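Ackroyd Notes: Moving the Edthorpe branch to timed backups

3 min read

The Edthorpe office completed its change from nightly full backups to timed incremental backups in July. The old job copied the entire file store, 448 gigabytes, over the line to Ralatton every night. It began at 10 p.m. and was still running when the first staff logged in. Opening a large drawing before 9 a.m. could take several minutes.

The new job takes one full copy per month and an incremental copy every four hours. An incremental copy contains only the files changed after the previous run. The largest increment recorded in the first month was 51 gigabytes, caused by a department renaming its top-level folder. The software treats a renamed folder as new data and sends all of it again. Departments planning to rename or move shared folders should open a ticket first so that the change can be made after hours.

Retention is set as follows. Four-hourly copies are kept for seven days. The last copy of each day is kept for 93 days. Monthly full copies are kept for two years, on the Ralatton storage unit and on a second unit that stays disconnected except during the monthly transfer. Restores from the disconnected unit need a signed request and should be expected to take one working day.
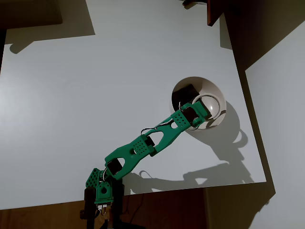
Some users asked whether the four-hour interval is short enough for the accounts folder, and a reply from the Otel project desk said that it was not, that month-end entries were being lost between runs under the old schedule too, and that the folder ought to go to a one-hour interval for the last three days of each month. The change was tested on a copy of the folder and is now in place. Other folders stay at four hours. A request for a shorter interval has to state how much work would need to be re-entered after a loss, and how long that would take.

Restores of single files no longer go through the help desk. Right-click the folder that held the file, choose Previous Versions, and pick a time. Use Copy, and save the result under a new name. The Restore button overwrites everything in the folder, including files other people have changed in the meantime. It has been removed from the menu for standard accounts but remains visible to folder owners.

Three items are not covered. Files saved to the desktop or to the local drive of a laptop are not copied. Mailboxes are handled by a separate service with its own retention. Database files that are open during a run are skipped and listed in the log; the inventory database is exported to a plain file at 1 a.m., and that export is what gets backed up.

The line between the two sites runs at 100 megabits per second. During working hours the backup job is limited to one fifth of that. The limit is lifted at 7 p.m. and set again at 6 a.m. If a run has not finished by the time the next is due, the second run waits, and a notice goes to the on-call address.

A test restore of the whole Edthorpe store to spare hardware is planned for the next quarter. The shared drives will stay available while it runs. Folder owners will receive a list of sample files to open and check against the live copies, and should return it within five working days.

September 12, 2021

4 comments | 11 shares

Recent items
Printer queue names at Ralatton
Password length: new minimum
Closing old shared mailboxes
Booking spare laptops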